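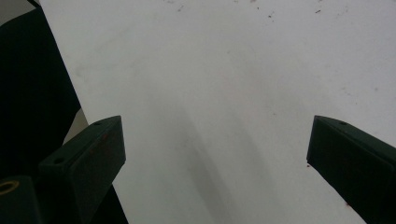

When should a hand-held gripper be cleaned and checked? Before every session, and again after every 20 recordings, according to the new good practice guide out of Faltov.

26 March 2024

The guide went live this week on the Jultora site, and it's a great read for anyone who collects demonstrations by hand! It runs to just 14 pages, it's free to download, and it was written by people who clearly spend their days with a gripper in their fist. The teams at Plaketti and Sison put it together after comparing notes on nearly 2,000 recordings made in their two workshops, and finding that they had been doing the same small jobs in quite different ways.

Most of the guide deals with the fingers. Wipe the inner faces and the tips with a dry cloth first, then a damp one, and let them dry fully before the next take. Look into the screw holes. Check that both fingers close evenly and that the tips meet, and write the result on the session sheet even when all is well (the sheet is in the back of the guide, ready to print). A finger with a crack or a chipped tip comes off right away and gets a tag with the date.

Work surfaces get a chapter too. The authors ask for a quick wipe between tasks and a note of anything that can't be removed, such as a stain or a scratch. They also want lamps left in the same place for a whole batch – a point the two teams argued over for weeks, by their own account. The compromise lets you move a lamp so long as you start a new batch number.

My favorite part is the page on opening and closing. Each recording starts with the gripper fully open and nothing between the fingers, held still for a slow count of two. It's such a simple rule, and it makes the start of every file easy to find later on.

Nothing in the guide is binding for now. Sison has used it in full since the start of the month, and Plaketti is switching over one bench at a time. Comments are open on the Jultora site, and a second edition will add a chapter on storage and spare parts. Shops that already have their own checklist are invited to send it in.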